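Student Work > Building Interiors > Project Reports > Grout Sealers for Laundry Room Floors

Grout Sealers for Laundry Room Floors: Selection, Application and Stain Resistance

Submitted by Aishwarya Varghese and Rania Daher
Building Interiors Program, Hsieh Hall
Sunday, November 13, 2022

1. Purpose

This report records the work carried out for the finishes module of the Building Interiors Program. The project compared two grout sealers sold for home use and considered which of them is better suited to the tiled floor of a residential laundry room. A laundry room floor is exposed to detergent, fabric softener, lint, soil from shoes and occasional standing water. The tile itself is seldom affected by these. The grout joints are porous and are usually the first part of the floor to discolor.

The project did not address wall tile, shower floors or natural stone. It did not examine epoxy grout, which the module treats separately.

2. Materials

All specimens were prepared with Mallix sanded grout in light gray. The grout was mixed by weight according to the instructions on the bag. The tile was a plain glazed ceramic floor tile supplied by Vevomar, and a total of 22 tiles was set on cement board panels. The same spacers were used throughout so that joint width did not vary between panels.

The sealers were the following:

Vumden Penetrating Sealer. A water-based liquid applied by brush or pad. It is intended to soak into the joint and leave no visible coating. Excess must be wiped from the tile before it dries.

Vumden Surface Coat. A thicker product applied with a narrow brush along the joint. It dries to a thin film with a slight sheen.

Both products come from one manufacturer, which limits how far the findings can be applied to other brands. The authors selected them for this reason all the same, as the packaging gave matching instructions for surface preparation and the two could be applied on the same schedule.

3. Preparation of the Panels

The panels were cut, screwed to a flat base and wiped free of dust. Thinset was applied with a notched trowel and the tiles were pressed into place and checked with a level. After the thinset had set, the spacers were removed and the joints were vacuumed.

Grouting was done in a single session. The grout was pushed into the joints with a rubber float held at a low angle, and the surface was cleaned with a damp sponge once the joints had begun to firm up. One panel was sponged too early and lost grout from two joints. These were raked out and filled again the same day. The repaired joints dried slightly darker than the rest and were left out of the color comparison.

The panels were cured under plastic sheeting for the period stated by the grout manufacturer. They were then uncovered and allowed to dry indoors. One group of joints was sealed with the penetrating product, one with the surface coat, and one was left unsealed as a control.

4. Test Procedure

Four household liquids were applied to marked lengths of joint: black coffee, vegetable oil, liquid laundry detergent and water mixed with garden soil. Each was placed with a dropper and left overnight. The joints were then blotted, scrubbed with a nylon brush and warm water, and rinsed. The authors rated the remaining stain separately, without discussing it, and compared their sheets afterward. Where the ratings differed, the more severe rating was recorded.

A pooling test was also carried out. A low dam of plumber's putty was formed over a joint crossing on each panel, and 100 milliliters of clean water was poured inside it. The putty was removed the next morning and the joint was inspected for darkening beyond the dam.

A final check concerned abrasion. The joints were rubbed with a dry scouring pad, using the same number of strokes on every panel, and the coffee test was repeated on the rubbed area.

5. Results

The unsealed joints stained with all four liquids. Coffee and oil could not be removed by scrubbing. The soil mixture lightened considerably but left a brown tone that was plain from standing height.

The penetrating sealer resisted coffee, detergent and soil well. Oil left a faint shadow in the joint, visible at close range. In the pooling test there was no darkening beyond the dam. The appearance of the dry grout was unchanged by the sealer.

The surface coat gave the best result with oil and an equal result with coffee. Detergent left a dull patch in the film, which did not return to its original sheen after rinsing. In the pooling test, water had passed under the film at one point where the coating had been brushed too thinly over the edge of the tile. After abrasion, the surface coat lost much of its protection, and the second coffee application stained the rubbed joints nearly as deeply as the control. The penetrating sealer changed very little under the same treatment.

6. Discussion

For a laundry room, the authors consider resistance to detergent and to foot traffic more important than resistance to oil. On this basis the penetrating sealer is the more suitable of the products tested. It was also quicker to apply, although more care was needed in wiping the tile. A haze formed on one tile where wiping was delayed, and it had to be removed with a pad and a little fresh sealer.

The surface coat may be appropriate in a room where oil is the main concern and the floor is seldom scrubbed. It would need to be inspected regularly at doorways and in front of appliances, and worn sections cannot be patched without a visible overlap.

The stain ratings were made by eye. A color meter was not available to the authors, and the results should be read as a ranking of the products only. The panels were also new. Grout in an occupied house will have taken up soap and soil before it is sealed, and cleaning of older joints before sealing was outside the scope of the work.

7. Recommendations

Residents who are sealing a laundry room floor should allow the grout to cure fully before starting. The floor should be clean, dry and free of lint. The penetrating sealer should be applied in sections small enough to be wiped before drying begins, beginning at the wall farthest from the door. Appliances should be kept off the floor until the sealer has cured.

A few drops of water on the joint will show when the floor is due for another application. Grout that darkens under the drops should be sealed again. The authors intend to repeat the abrasion check on the retained panels in January.

8. Plates
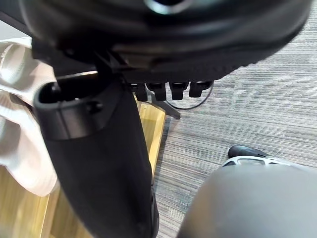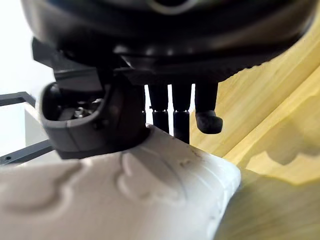
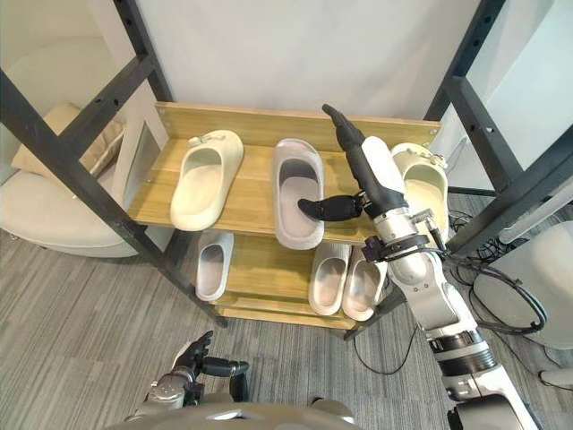
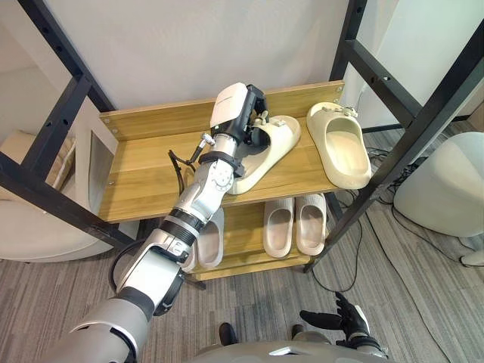 Plates 1 to 4. Shoe rack and slides in Plates 3 and 4.

Related Project Reports
Backer Board Fastening in Small Bathrooms
Baseboard Profiles and Uneven Floors
Latex and Silicone Caulk at Countertop Joints
Paint Sheen and Washability in Hallways
Transition Strips Between Tile and Wood Flooring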